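Sorting Small Household Items: Procedures Adopted for the Workroom at Riltside
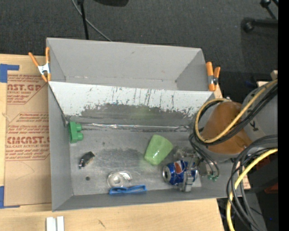
Purpose of This Post

This post sets out the method now used in the workroom for receiving, sorting and returning small items. It replaces the notes posted in March. Readers who share a workspace or a large household may adapt any part of it to their own needs.

The previous arrangement relied on drawers. Items were placed in whichever drawer had room, and several were purchased a second time as a result. Caroline Mohamedi proposed that a single gray bin with two compartments take the place of the drawers, and the change was made the same week.

Use of the Two Compartments

The larger compartment receives mixed items. No sorting is expected at the time an item is placed there. A soda can, a plastic cup, a pair of glasses with bright blue frames and a toy-like block may all lie together in it until the next sorting period. The other compartment is kept clear between sessions so that finished groups can be set down in it.

The divider between the compartments is sloped and shows considerable wear, with dark scratches across its upper part. Replacement has been considered and is not planned at present. The bin remains serviceable, and a new one of similar size from Drelitz would not fit the table as well.

Sorting Period

Sorting takes place at 6 in the evening and is limited to 30 minutes. Items are handled in the following order.

Glasses are removed first and placed in a case. Lenses scratch easily when heavier objects are moved against them.

Cans are checked for remaining liquid, rinsed at the sink and taken to recycling.

Cups are washed and returned to the kitchen shelf. Colored plastic cups are stored separately from the glassware.

Toys are returned to the box marked Xaba, a name chosen by the children of the household and retained for convenience.

Office supplies, including tape, are returned to the desk. Clear plastic articles are easily overlooked against a gray surface, and a second check of the compartment is advised.

Unclaimed Items

Any item whose owner is not known is held for up to 60 days on the shelf beside the door. Lewis Baird maintains the list of unclaimed items and should be consulted before anything is discarded. Small black objects of uncertain use are to be kept for the full period. One such object was thrown away last winter and was later identified as the cap to the bicycle pump.

Matters Still Under Review

A label for each compartment has been requested. The wording has not been settled. The table also requires a protective mat, and measurements will be taken before one is ordered. Comments on either matter may be left beneath this post.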